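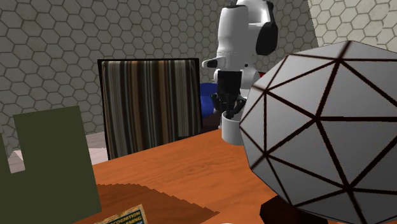 4.3 Recording grasp demonstrations in the simulator

A demonstration is one complete pick, from the hand at rest to the object set back down. Grarkero learns from whatever you save, including the bits you were ashamed of, so record with care. The standard tabletop task asks for a top grasp: fingers down and around the rim, as with the white cup, and the arm coming in from above. Clutter such as the big faceted solid is part of the task and stays where the scene generator puts it, however much you would like to shove it off the table.

Before you start, load a task file and check that the disk has room. A session of 100 demonstrations fills more of it than you think.

1. Open Pledex and choose Record > New Session.

2. Enter your operator name. "Test" is taken. So is "test2".

3. Press Randomize. The textures on the walls, table and furniture will change. Taste is not a parameter.

4. Move the hand over the object and wait for the status light to turn green.

5. Hold the trigger and lower the hand until the fingers pass the rim.

6. Close the fingers slowly. Seven is a good speed setting for cups; 10 is for people who enjoy deleting files.

7. Lift, pause, set the object down and open the fingers.

8. Release the trigger, then press Keep or Discard.

Note: Discard is permanent. Keep is worse, because the policy will imitate you.

Note: Vary your approach a little between demonstrations. The first Mudemgate set held 3,046 picks, nearly all of them from the same side, and the trained arm would go the long way around the table to repeat them.

CAUTION: Do not press Randomize while the trigger is held. The object may be moved out from between the fingers, and the recording will show a hand confidently lifting air. Chenxi Xiao wrote a filter that catches most of these. Please don't take "most" as a challenge.

CAUTION: Failed grasps are useful only when labeled. If you drop the object, press F before releasing the trigger. An unlabeled drop is saved as a success.

If the session freezes, close Pledex and reopen it from the Bickerstaff menu. Finished demonstrations are kept and the one in progress is lost. Report repeated freezes to Carol Bellamy with the session log attached. She does not accept "it did the thing again" as a log.

Go on to 4.4 to review and trim your recordings.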